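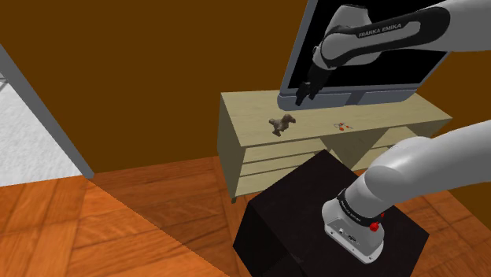 Television on a low cabinet, small figurine alongside.

Cleaning and Leveling a TV Cabinet

Unplug the set and let the screen cool before touching it. Dust shows better on a dark panel, and a warm one dries the cloth too fast and leaves streaks.

Screen. Use a dry microfiber cloth, top to bottom, with no pressure. For fingerprints, dampen one corner of the cloth with distilled water. Do not spray the panel. Glass cleaner with ammonia will damage most coatings.

Vents. Soft brush on the vacuum, lowest setting. Work along the slots, not across them.

Cabinet top. Lift ornaments off before wiping – dragging them scratches the finish. Felt pads under anything heavy, replaced when they go flat.
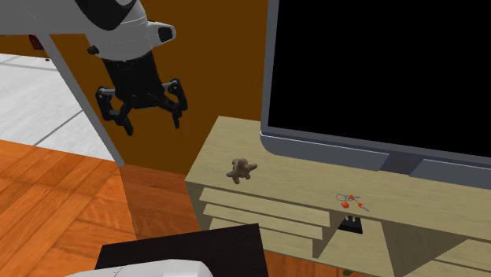
Pale wood yellows unevenly if objects stay in one spot, so shift them every 90 days or so. For rings, try a little mineral oil on a rag, leave it overnight, then buff with the grain. Test on the back edge first.

Level. Set a spirit level across the top at both ends and the middle. Shim the low foot with plastic wedges; cardboard compresses. A long cabinet sags in the center if it has no middle leg. Yolanda Escobar cut one for hers from scrap dowel, 100 mm with a felt pad on the end, and left it slightly short so it only takes load when the shelf bends.

Cables. Hook-and-loop ties, one per foot of run. Label both ends before pushing the cabinet back.

Updated June 2020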